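Calibrating gripper width from the finger tags (quick version)

Posted 11 May 2019 by Darcy Kereama

Short one. People keep asking how we get jaw opening out of the hand-held gripper video when there's no encoder. Answer: tags, a lookup table, some patience. Assumes you have Hapeta installed and lens calibration done already. If not, do that first, the rest is garbage without it.

1. Record the sweep. Open the jaws all the way, close them all the way, slowly. 30 seconds is plenty. Keep the tool moving a bit so the lighting changes. Good light, no direct sun on the tags.

2. Run the detector on the raw fisheye frames. Don't undistort the whole image first, it's slow and the corners smear. Detect, then undistort only the corner points. Tane's script does this, flag is --points-only.
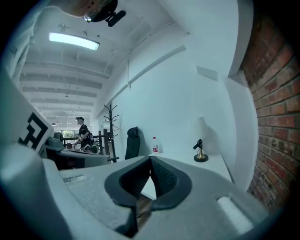 3. Throw out bad detections. Partial tags will sometimes decode anyway, with a corner guessed wrong, and one of those will wreck the fit. I drop anything with a corner closer than 4 pixels to the image border. Also anything with reprojection error over 2. Crude but it works.

4. Fit the width. Take the distance between the tag centers in the camera frame, sort, clip the ends, map to zero and one. Zero closed, one open. Save as width.json next to the video. Name matters, the planner looks for exactly that.

5. Fill the gaps. Linear interpolation for short ones. If you lose a tag for longer then that, cut the clip there. Don't smooth over it, the policy learns the smoothing and the real gripper closes late.

6. Check it. Plot width against time. Should be a clean ramp down. Stairs mean dropped frames, spikes mean go back to step 3.

Known problems:

Table comes out backwards. Tag IDs swapped left/right in the config. Swap them, rerun.

Detector finds nothing. Wrong tag family, nearly always. Marjorie lost an afternoon to this in March.

Fit needs at least 100 good frames or it exits without a mesage. Odair has a fix, not merged yet.

Next up is syncing width with the pose track, when I get to it.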